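Section 4. Gathering Your First Set of Examples

By now you have the arm bolted down, both cameras plugged in, and the Furov recorder talking to them. Well done! Most people find the wiring the fussy part, and what follows is a good deal more pleasant. In this section you will guide the arm through a small job over and over, and the recorder will keep every try as an example for the Drirnton learner to study later.

Set aside a full morning or afternoon for your first set. The job itself is short, but you will want time to get comfortable with the hand controller, and nobody does their best guiding when they are watching the clock.

4.1 Getting the table and backdrop ready

1. Wipe the table with a dry cloth. A few old scuffs and specks are fine and you needn't scrub them out.

2. Hang a plain curtain behind the table and let it fall all the way down to the tabletop. Soft folds and creases do no harm, so please don't feel you have to get the iron out.

3. Open the wrist view on the recorder screen. Drive the arm slowly to the left end of its reach, then to the right end, and watch what comes into view past the edge of the curtain. Dark glass is the usual troublemaker, because lamps show up in it as bright spots and thin streaks that shift as the wrist turns. 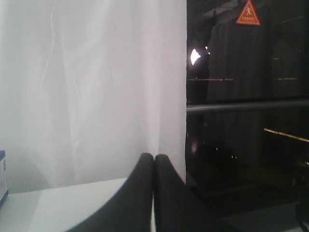 4. If you can, draw a second curtain over any glass the wrist camera will meet during the job itself. If you can't, plan your job so the arm spends its time facing the cloth. A passing glimpse at the end of a reach is all right, and we have trained on plenty of sets with a little glare in them.

5. Turn on the lamps you mean to use and leave them alone until the set is finished. Daylight creeping in during the afternoon can change the look of a white table more than you might think, so close the blinds if you have them.

Note: The recorder saves a still from each camera when you press Start Set. Hang on to these. If you have to stop for lunch, or somebody bumps the table, you can bring the stills back up under View > Compare and nudge things into place until they match.

CAUTION: Keep your hands and sleeves away from the arm whenever the green Ready light is on. Press Pause and wait for the light to go out before you reach in to move anything, even if the arm looks perfectly still.

4.2 Choosing objects and a job

Start small. A cardboard box on its side, a wooden cube and a ball will give you several good jobs between them, and you probably have all three in a cupboard somewhere. The job we suggest for a first set is "put the ball in the box." The cube stays on the table as a bystander, so that the learner sees from the very start that there may be things nearby it should leave alone.

6. Lay the box on its side at the back of the table with the open face toward the front. Printing on the box is no problem, and it doesn't matter which way up the lettering ends up. Just don't swap to a different box halfway through.

7. Put the cube near one front corner of the box, and the ball a little way along from it, somewhere the fingers can get to without brushing the box.

8. With the gripper closed, bring the arm in from the side until the tip is over the ball. You are only checking the reach at this point, so there is no need to pick anything up. Look for cables pulling tight along the arm, and for any place where the bracket might catch on the box.

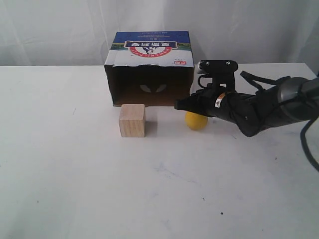
Brodstead workshop, December

A word from the bench before you go on. We rewrote the rest of this section after our winter round of recording, when we put together a set of 340 examples of the ball job and then had the pleasure of throwing a good number of them away. We had been placing the ball in nearly the same spot each time - it is a very easy habit to slip into - and the arm that learned from them was lovely to watch until you moved the ball a hand's width to the left. The steps below are the way we do it now. They take a bit longer, and we think you'll be glad of it.

4.3 Recording the examples

9. Press New Example. Type a short name for the job the first time, and let the recorder fill it in after that. Spelling counts here! "Ball in box" and "ball in the box" will be filed as two separate jobs.

10. Move the arm to its start pose with the Home button. The fingers should be closed and pointing down at open table. In the wrist view you want the two fingertips together at the bottom of the picture and a good stretch of clear surface ahead of them. It's fine if the cube or the box only peeks in at the top. 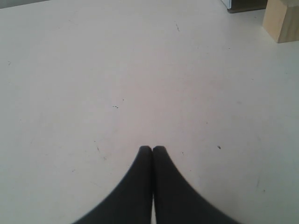 11. Press Record, count to two, and begin. The short wait gives the learner a clean beginning to work from.

12. Open the fingers, lower them over the ball, close, lift, and carry the ball to the mouth of the box. Go at the pace you would use to set down a full cup of tea. If you wander a bit on the way, carry on and finish. Small corrections are useful, and a set with no wobbles at all tends to make for an arm that doesn't know what to do when it is slightly off.

13. Open the fingers to let go, back straight out of the box, and press Stop.

14. Mark the try Good, Fair or Discard. Use Fair when the job got done but you had to have a second go at the grip. Use Discard if the box slid or you touched the arm by hand.

15. Press Pause, wait for the green light to go out, and put the ball somewhere new. Move the cube too, every few tries.

16. Carry on until you have 24 examples marked Good, then take a proper break. Tired hands make jerky examples. A first set of up to 80 is plenty to be going on with, and you can always add to it under the same name.

Note: If the recorder shows message 346, one of the cameras has dropped out for a moment. The example in progress is lost, but everything before it is safe. Check that the wrist cable still has some slack when the arm is at full stretch, press Clear, and record that one again.

4.4 Looking over the set

17. Open the set and play back every example marked Fair at double speed, with both views side by side. You'll soon get an eye for the ones worth keeping.

18. Click Spread to see a map of where the ball started each time. If there is a bare patch, go back and record a few more examples there before you move on to Section 5.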